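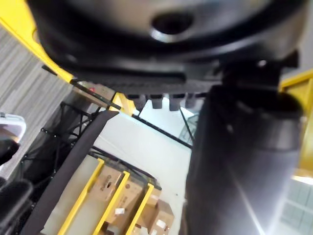 Figure 4. Parts of the yellow frame.

4. Placing, leveling and loading the unit

This section is for the person who has already finished the assembly in section 3. If some screws are still only finger tight, please leave them so. You will tighten them in step 5.

Before you start

Choose the place well, for it is difficult to move the unit when it is loaded. The floor must be hard and flat. Do not put the unit on a carpet or on floor mats. Leave a free space of 78 cm in front of it, so a person can bend down to the lowest compartment and stand up again.

CAUTION: Two persons are needed to lift the unit. Do not pull it over the floor by one corner. The feet can bend, and this damage is not covered.

Placing and leveling

1. Carry the unit to its place and put it down slowly, all feet at the same time.

2. Put a spirit level on the top surface, first along the long side and then along the short side.

3. Turn the foot under the lowest corner until the bubble is in the middle. Check again in the other direction, as one correction often changes the other.

4. Push lightly at the top with one hand. If the unit rocks, one foot is not touching the floor. Go back to step 3.

5. Now tighten all screws, beginning at the bottom. Use the key from the bag marked Tutar. A power screwdriver is too strong for these screws.

6. Fix the wall bracket. The bracket is in the box, but the wall plug is not, as it depends on your kind of wall. For a hollow wall, please ask in the shop where you buy the plugs.

NOTE: In January 2019 the bracket was changed. The old one has one hole and the new one has two. Both can be used with this unit.

Loading

7. Begin with the lowest compartments and put the heaviest things there.

8. Put boxes in with the short side to the front where possible. They are easier to take out, and you can write the content on this side.

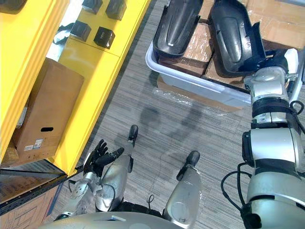 9. Keep only light things on the top. What you can lift with one hand without effort is light enough. Things which roll should be in a tray.

10. After one week, check the level again. A new unit settles a little, and also some floors do. After this, one check every year is sufficient.

CAUTION: Do not climb on the compartments, also not when the unit is fixed to the wall.

Cleaning

Wipe with a damp cloth and dry after it. Do not use scouring powder or solvent. For small scratches, the Kalska paint pen (order number 700) can be used. Try it first on a place that is not seen.

Next section: 5. Joining two units side by side

Text revised by Vandana Tripathi, Aug 24, 2019

Comments (4)

dixit_garage: Step 3 took me longer than the whole assembly. My floor slopes to the drain. Is there a longer foot?

Vandana Tripathi: Yes, please order foot number 500. It must be changed on all corners, not only on the low one.

Nernitz: Could you write the size of the key? Mine was not in the bag.

pelle: Same here, no key. I used one from a bicycle set and it fit well.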